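The Second Life of a Child's Shirt

Jonas Gisler gets to work at half past six, before the heating comes on, and the first thing he does is open the bags that were left overnight. There were 4 of them on the morning we talked, lined up inside the door of the Fankhauser exchange in Hiritz, where people bring in children's clothes and take home other ones.

He has run the exchange for long enough to know what a bag holds by its weight. Pants are heavy. Baby things weigh nothing. "If it's heavy and the knot is tight, it's winter coats," he said. "If it's heavy and smells like a cellar, I open it outside."

The idea is simple. A family hands in clothes that no longer fit and gets points for them, and the points pay for the next size up. No cash changes hands except for a yearly fee. Last year 1,268 pieces came across the counter, and Gisler wrote each one into a ledger by hand. He tried a program called Cliltix for one winter and gave it up. It wanted a size for everything, he said, and half the clothes have lost their size tags.

Sizes are the part of the job he talks about most. He measures from the shoulder to the hem and across the chest, then writes the numbers on a strip of cotton tape and pins it inside. He doesn't trust printed ages. "I've had two shirts marked for the same age and one was a hand longer than the other," he said. "A mother with three kids doesn't have time to find that out at home."

Collars and hems get a closer look than anything else. A collar shows wear first, and on a child's top it is usually the reason a piece is turned down. 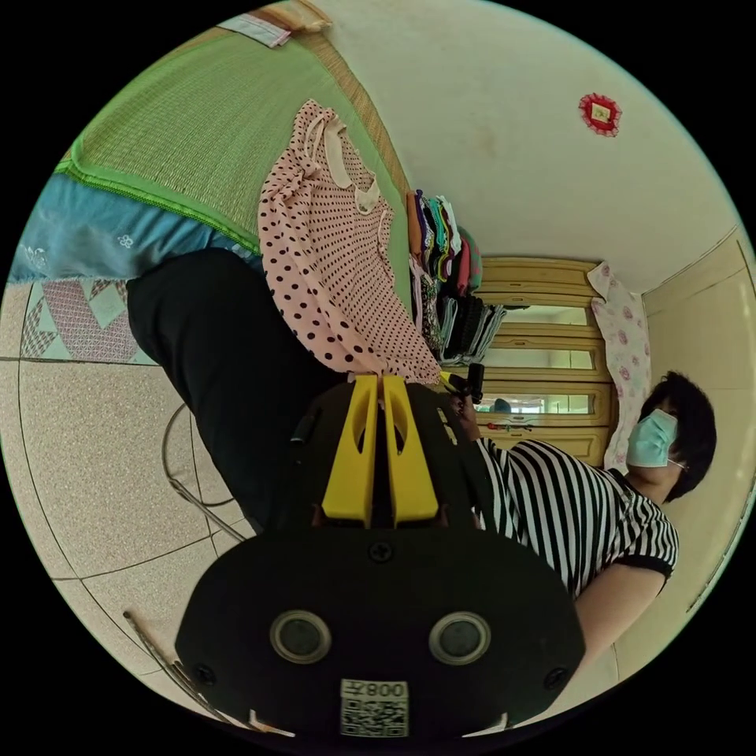

Hubert Rüegg thinks the exchange turns down too much. In his view a worn collar is no reason to send a shirt away, and any parent would sooner have a soft old one than wait for a perfect one. He would like to see a shelf of play clothes with no points attached, first come, first served.

Gisler has heard this before and doesn't entirely disagree. He tried a free shelf in January. It was empty by noon every day, and then people stopped bringing in the better things, or so it seemed to him. He took it down after a few weeks. "Maybe I gave up too early," he said. "I'd do it again if I had the room for it."

Room is a problem. The shop has one window and a back area where the repairs are done. He sews on buttons and closes up seams himself, and anything harder goes to a woman in Jedau who picks it up on Wednesday and brings back the last batch. She charges by the piece. Zippers are the most expensive repair, so a jacket with a broken zipper has to be a very good jacket.

He washes nothing. Clothes are supposed to arrive clean, and most of them do. Stains he treats with plain soap and cold water, and if that doesn't work the piece goes into the rag bin, which a garage down the road empties.

The exchange has 502 families on its list. In the fall it had 480. Gisler puts the difference down to the new apartments by the station and to word getting around at the school. He doesn't advertise.

I asked him what parents should do at home before they pack a bag.

"Lay it all out on the bed in daylight," he said. "Do up the buttons. Look under the arms. If you wouldn't put it on your own kid, don't put it in the bag."
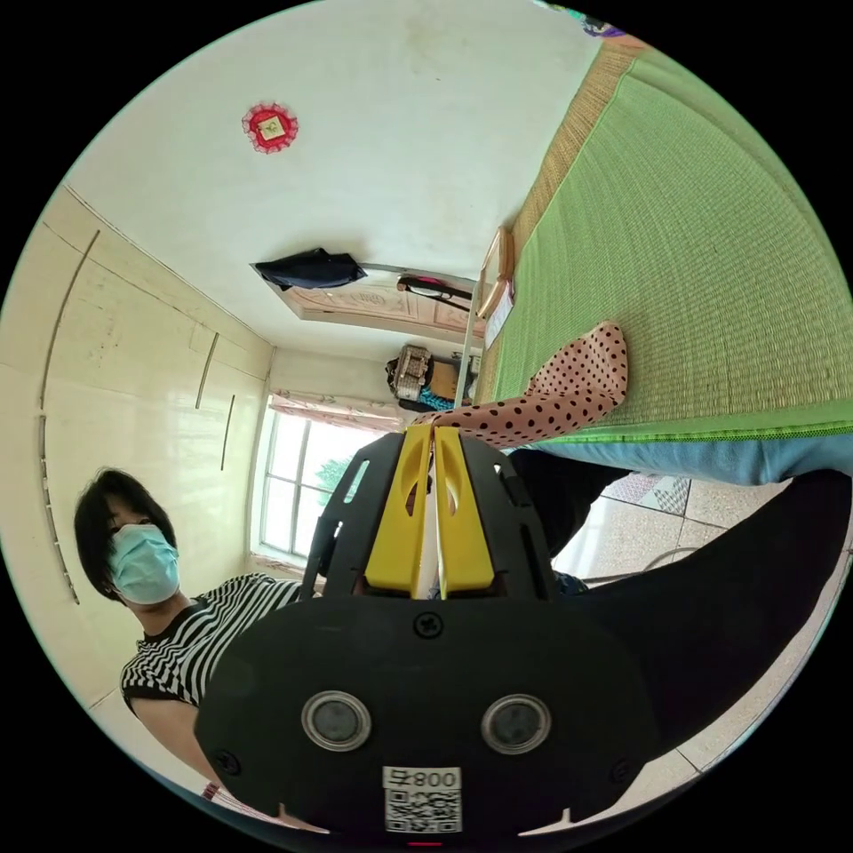 Gisler's advice is to sort at home, in the bedroom, before packing a bag.

He also asks people to go through the pockets. He keeps what he finds in a jar by the ledger, and on the day I visited it held mostly coins and hair clips, along with a key that has been there since last summer. He has asked everyone who comes in about the key. He plans to keep it a while longer.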